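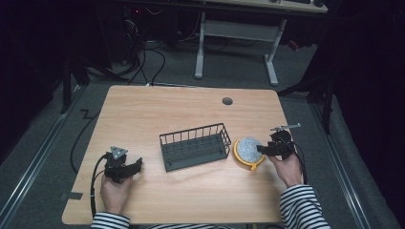 Both handhelds at the table, basket and the yellow-rimmed scrubber.

November, notebook, handheld pair (Pukico build). Carrying on from the last entry, didn't finish writing that one up, sorry.

Started just after two. Cables first. Left one still loops down the side of the table and off the near edge and I don't love it, every time the left hand goes across to the basket there's a tug at the wrist. Right one trails off past the other side and is better. Wants a clip under the table edge, or just a longer lead. Foulkes do a softer one in the same plug, put it on the order list.

Basket task as agreed: basket in the middle, scrubber to the right of it, right hand picks, left hand steadies the basket. Basket at a slight angle on purpose, we had it dead square before and got lazy about it. Turn it a bit between goes please.

Things that went wrong, in no order:

– left jaw catches on the vertical rods if you come in flat. Tilt the wrist first. Came in flat anyway most of the afternoon
– scrubber picks fine by the rim, badly by the dome. Skids. The little tab is no good to grab either, too small for the pads
– logger dropped out on me 5 times, always the left side. Swapped the lead end for end and it went quiet for a while, then did it again. So not the lead?? or both ends are bad
– Helleck board got its settings wiped when I pulled the power, that was me. Save before you pull it

Logger is set to 300 samples a second at the moment. Tried 500 and that's when the drop outs got silly, so back down. If anyone needs the faster rate shout, otherwise leave it alone.

Closing force felt mushy on the right. Took the trigger apart, spring was seated crooked, put it back. Felt crisper on the bench, will see once it's had a proper day of use. The Closon springs are the shorter ones in the bag with the torn label, don't mix them up with the long ones again. I did and lost half an hour.

Fingers next.

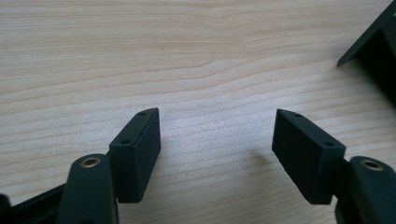 Page last changed: November, 17:40 (2 edits)

Pads are on the dark green fingers, two screw holes along the top of each. Screws are M2, 8 mm long. The longer ones in the tray will bottom out, you get a bulge on the gripping face and then you wonder why it won't hold anything thin. Do them up finger tight then a quarter turn. No more, the plastic is only printed.

Right pad has a few scuffs on the front face. Leaving it for now, not deep enough to bother with. If it starts to lose grip on smooth stuff try a wipe with spirit before reaching for a new pad, we're low on them.

Brass inserts in the arms: go in with the iron turned right down, slow, and STOP when flush. The reject pile is nearly all inserts pushed too far. Also let the part cool before you put a screw anywhere near it. I know. I did it twice.

Tip angle – still arguing with myself. The tilt inward means the upper ends meet first when you close, which is good for the scrubber rim and rubbish for flat things lying on the table. Could print a set with less lean. Drawing is in the shared folder under the fingers, newest one, ignore the one called final.

Zeroing, so it's written down somewhere:
open fully, let go of trigger, wait for the light, press zero, close fully, press zero again. Do the left before the right. If you do the right first the software names them backwards and all the files come out swapped, which I found out after an hour of recording. Those are renamed now, I think all of them. Check before using.

Also the wood grain on this table is very plain and I'm wondering if the tracking minds. It drifted a bit on the long sweeps, not on the short ones. Might lay a patterned mat down and compare, same moves, same light. Not tonight.

To do
– clip or longer lead, left side
– open up the left connector and look at the solder joints
– one set of fingers with less lean, print overnight, the black is nearly out so use whatever's on the spool
– mat test
– sort the spring bag!!
– write the zeroing steps on a bit of tape and stick it on the lid of the case
– ask Helleck if the board can keep its settings with no power, the manual says both yes and no

Stopped at half five, wrist sore. Recordings are on the big drive under pukico, basket folder. Haven't looked through them yet so no idea how many are any good. Don't delete the short ones, a few are short on purpose.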